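Home News People Facilities Archive Contact

Keeping the Residents' Lounge: A Conversation with Jennylyn Soriano

The ground-floor lounge at Namari House is open to residents and their guests from early morning until late in the evening. Its daily care is the responsibility of the housekeeping office, which Jennylyn Soriano has supervised for the past 12 years.
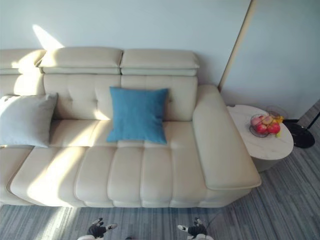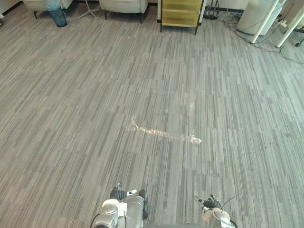
The lounge at Namari House: the cream sofa, first, and the striped carpet, second.

Interview by Edgardo Dumlao
Residence Services, August

Ms. Soriano received us in the housekeeping office shortly before 2 in the afternoon, with the cleaning log for the lounge open on her desk. The log records each visit to the room, the work carried out, and any matter to be referred to the facilities office. She asked that we begin with the sofa.

"People ask me about the carpet, but the sofa takes more thought," she said. "It is leather and it is a light color. Every seam shows, and there are a great many seams."

The long seat is stitched in raised ribs, and she identified the channels between them as the first place her staff look. Crumbs settle there, as do coins and the backs of earrings. The instruction to staff is to use the soft brush attachment along each channel, working from the back of the seat to the front, and to follow with a cloth that has been wrung out well. The tufted backrests are treated in the same manner, with a dry brush for the dimples.

"You do not scrub leather," Ms. Soriano said. "I have had new staff who came from restaurant work, and they are very good, very fast, and they want to scrub. I show them how to fold the cloth and I ask them to slow down."

The adjustable headrests are raised and lowered by residents throughout the day. At closing they are set level with one another. We asked whether this was a matter of appearance alone.

"Mostly, yes," she replied. "It is also how I know that somebody has cleaned the tops. If they are level, a person has had a hand on each one."

Sunlight is a continuing concern. It falls across the seat and the wall, and Ms. Soriano has written twice to the facilities office regarding a shade. Arnel Villanueva, who manages that office, confirmed that a shade has been approved and will be fitted before the end of the season. In the meantime, the leather is conditioned on a regular schedule with a product supplied by Cruzado, and the throw pillows are moved from place to place so that no single part of the seat stays covered while the remainder fades.

"The teal one travels," Ms. Soriano said. "Residents put it where they like. I only ask that it not live in one spot for a month."

The conversation then turned to the floor. The carpet, in charcoal, mid-gray and pale silver, was chosen by a residents' panel during the last refurbishment. Ms. Soriano acknowledged that she had argued for a plain one.

"A stripe hides the gray dirt. It does not hide anything white," she said. "Powder, crumbs, sugar, you see it as soon as you come in the door. So I have changed my mind a little. I would like to know where the mess is."

Her procedure for a dry spill is brief. The material is left dry. Any clump is lifted first, by hand or with a card, and placed in the bin. The vacuum is then drawn over the area slowly, once along the stripes and once across them, with the brush lowered only on the second pass. Fine powder that has been walked into the pile may require a further pass after 30 minutes.

"Water is the mistake," she said. "Someone is embarrassed, they get a wet paper towel, and now it is paste. Please call the office. We are on extension 403 and we will not be cross."

The blue bin stands in front of the gray armchair, a position that has prompted some correspondence. Toàn Đỗ, a resident on the second floor, has suggested that it be placed out of sight. Ms. Soriano has considered the suggestion and declined it.

"I tried it behind the chair. For that week we were picking up wrappers from the floor," she said. "Mr. Đỗ was very gracious. He still brings it up."

Asked what she would wish residents to know, Ms. Soriano consulted the log before answering. She requested that food be kept to the tables, that shoes be kept off the seat, and that the armrest, although wide and flat, not be used for cups. She added that Rommel Navarro will be responsible for the evening visit from next month, and that residents should direct late requests to him.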